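Wall Paint and Touch-Ups: Frequently Asked Questions
Hokora Paint & Finish, Brurville

These are the questions we get most at the counter about interior walls, mainly the light grays. If yours isn't covered, call the shop or bring in a chip of the old paint.

Which gray do most people buy?

Tilthorpe, number 2863 on the color wall. It is a light gray with a little violet in it. Katiyar is the warmer one and leans toward beige. People mix the two up on small chips, so take home a sample of each and put them on the same wall.

Why does my gray wall look purple?

Cool grays often have some violet or blue in them, and it shows more in shade or under cool white bulbs. Look at the wall in the morning and again after dark with the lamps on. If it still bothers you, try a warmer bulb before you buy more paint. If the bulb doesn't help, Katiyar will cover Tilthorpe in two coats.

Why are the corners darker than the middle?

That is usually light. Corners get less of it, and a pale flat color shows the difference more than a busy one does. To check, hold a sheet of white paper in the corner and then in the middle of the wall. If the paper darkens too, the paint is fine. If only the wall changes, you may be seeing extra paint where the brush work overlaps the roller work.

I can see faint pale patches. Did I do something wrong?

Maybe. Soft patches on a plain wall can come from a few places: a reflection off a window or a shiny object, filler that was never primed, a spot that got scrubbed, or a touch-up from a different can. Turn off the lights and look again by daylight, then stand close to the wall and look along it. A reflection will shift when you move. A painted patch stays put.

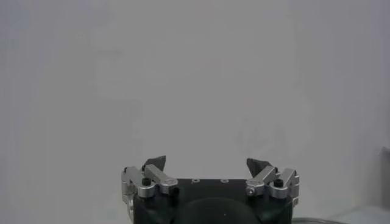
Light gray wall with a cool, slightly lavender tint. The paler smudges are very faint.

Once you know the patch is in the paint, decide if it needs fixing at all. Marks this soft often go unnoticed after the furniture is back. If you do want it gone, repaint from corner to corner. Spot painting a large plain wall tends to trade one patch for another.

How do I touch up a small scuff?

Clean it first with a damp sponge and a drop of dish soap, and let it dry. Half the time that's the end of it. Otherwise stir the original can well, use a small foam roller, and put on as little paint as you can. Feather the edges. A brush leaves a different texture -- you will see it from the side even if the color matches.

Do I need primer?

On new drywall, bare filler or a water stain, yes. Over sound paint in a similar color, no. Going from a dark color to a light gray, we recommend one coat of tinted primer and two coats of color.

Which sheen should I get?

Flat hides dents and uneven taping but marks easily. Eggshell wipes down better and suits hallways and kids' rooms. We don't suggest semi-gloss for big walls, as every bump catches the light.

How long should I wait before washing the wall?

Two weeks for flat, and the same for eggshell if you can stand it. The paint feels dry long before it has hardened. Move furniture back the next day, but leave a gap behind it.

Can you match paint I already have?

Usually. Bring a chip the size of a quarter, cut from somewhere out of sight such as behind a switch plate. Bảo Mạch does the matching and will need 37 minutes on a slow day, longer on a Saturday-type crowd. Photos from a phone don't work for this, and neither does a color name from another brand.

Do you take back leftover paint?

Unopened, untinted cans only, with the receipt. Tinted paint can't be returned. Sample pots are $5 each and are final sale. For large jobs, ask for Solène Lebrun -- she will work out how much to order from your room measurements.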